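Wreckers of the Grulley Shore

14 shares | 3 comments

The wreckers of the Grulley shore were people of a string of small fishing villages who lived partly from goods taken out of stranded ships. The practice is recorded from the late Middle Ages until the middle of the 19th century. It was never a single trade or a single gang. Most wreckers were fishermen, salt boilers and farm laborers who went down to the beach when a ship struck and went back to their ordinary work afterward.

Background

The Grulley shore faces west and has few safe anchorages. A long sandbar, the Kasiston, runs parallel to the coast and is covered at high water. Ships bound for the port of Altanon had to pass outside it, and in a strong onshore wind many failed to do so. The port register lists 589 vessels lost or stranded on the bar and the beaches behind it. Small boats were not entered, so the true number is higher.

Cargoes varied with the season. Timber, tar and grain came in summer, while wine, salt and dried fruit arrived in the fall. August was usually the quietest month. The worst losses fell in winter, when the villages were also shortest of food.

Legal position

Under the old coastal law, a wreck belonged to the holder of the shore if no living creature came off it. If a sailor, or even a dog, reached land alive, the owner of the cargo kept his claim and had a year and a day to make it. This rule was later blamed for the killing of survivors, but the surviving court rolls contain very few charges of that kind.

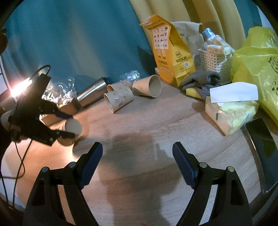
The right to wreck on the Kasiston was held by the lords of Fikre, who leased it out by the mile. Leaseholders appointed beach reeves to guard stranded goods and to pay villagers for carrying them above the tide line. Payment was set at one part in 13. Villagers considered this too low and took the rest of what they wanted by night. The reeves were often related to the people they were supposed to watch, and several were dismissed for buying goods they had reported as washed away.

Methods

Popular stories say that the wreckers tied lanterns to the horns of cattle or the necks of ponies to draw ships onto the bar. No trial record from the Grulley shore supports this. A lantern of the period could hardly be seen from beyond the Kasiston in bad weather, and most ships were lost in daylight or with no light showing anywhere on the coast.

The usual method was simpler. Lookouts walked the dunes during a gale and sent word when a ship was in trouble. Flat-bottomed boats were kept turned over in the marram grass, and carts waited on the track behind. Barrels were rolled, cloth was cut into lengths and shared out, and iron fittings were burned out of the hull. A ship of 100 tons could be stripped to its lower timbers in two tides. Goods were hidden in hay barns and salt houses, or sunk in the creeks with a stone until the search parties had left. 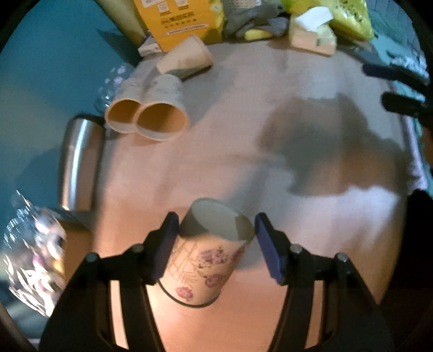
Were the Grulley wreckers pirates?

Courts of the time treated the two as separate. Piracy meant taking a ship or its goods by force at sea, while wreckers took goods from vessels already aground. A few men from the villages were charged with piracy after boarding a ship that was still afloat on the outer edge of the bar.

Suppression

The first serious attempt to end the practice followed the loss of a naval supply ship with 84 men aboard. Soldiers were quartered in the villages for two winters and searched houses as far inland as the Fikre road. Nine people were tried at Altanon. Six were transported and the others were fined.

The searches had little lasting effect. Wrecking declined for other reasons. A lighthouse was built at the north end of the Kasiston, and a second at the south end some years later. Steam tugs could pull a stranded ship clear before it broke up. A lifeboat station gave paid work to some of the same families who had kept boats in the dunes.

Legacy

Several farmhouses near the shore have roof beams and doors cut from ships' timbers. The beach reeve's account books are kept in the town archive at Altanon and cover most of the last century of the trade, although two volumes have water damage and are closed to readers. A local word for an unexpected gift, "barrowing," is thought to come from the carrying of wrecked goods, but the derivation is disputed.

Last updated March 6, 2019

3 comments | 14 shares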